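Category: Household Appliances > Spares and Repairs > Toasters

Lever on Noguchi toaster will not stay down: is a replacement part available?

The carriage lever on our Noguchi two-slice toaster no longer latches when it is pressed. The appliance is used in the staff kitchen of a residents' centre in Gunley and is 3 years old. The crumb tray has been emptied and a different socket has been tried. Please advise whether the part may be bought separately, and whether the work may be carried out on site.

2 answers

Answer 1 (accepted)

Most toasters of this type hold the lever down by means of a small electromagnet. The magnet operates only when the appliance is receiving power, so a lever that will not latch may indicate a fault in the supply and not in the lever itself. The following order is recommended.

1. Check the fuse in the plug. A 13 amp fuse is normally fitted, but the rating printed on the appliance should be followed.

2. Unplug the toaster and leave it to cool for 15 minutes. Turn it upside down over a sink and tap the base gently. Crumbs between the magnet and its plate are a common cause of this fault.

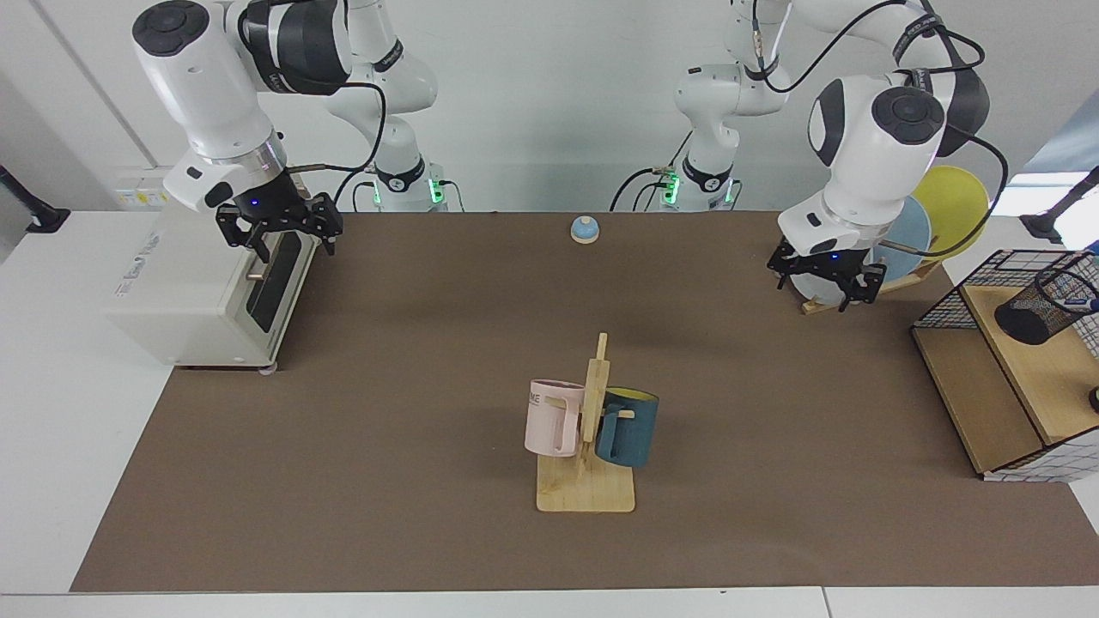
3. Find the model number, normally given on the rating label underneath. Spares suppliers will require it in full, including any letters after the final figure. Carriage assemblies are generally sold complete with the lever arm. The plastic knob is a separate item.

4. Should the lever still fail to latch, the magnet or the circuit board is likely to be at fault. The casing should be opened only by a competent person. As the appliance is used in a workplace, it should be inspected and tested before it is returned to service.

The Wamaneck spares counter in Tultthorpe holds more than 500 lines for small kitchen appliances and will order against a model number. Opened electrical parts cannot be returned, so the number should be checked before payment.

Answer 2

We had the same fault with a kettle and toaster set. Crumbs. A dry pastry brush cleared it. I would not pay for a new carriage until you have tried that.

Contact the help desk | Terms of use | Copyright Household Help Pages | Back to top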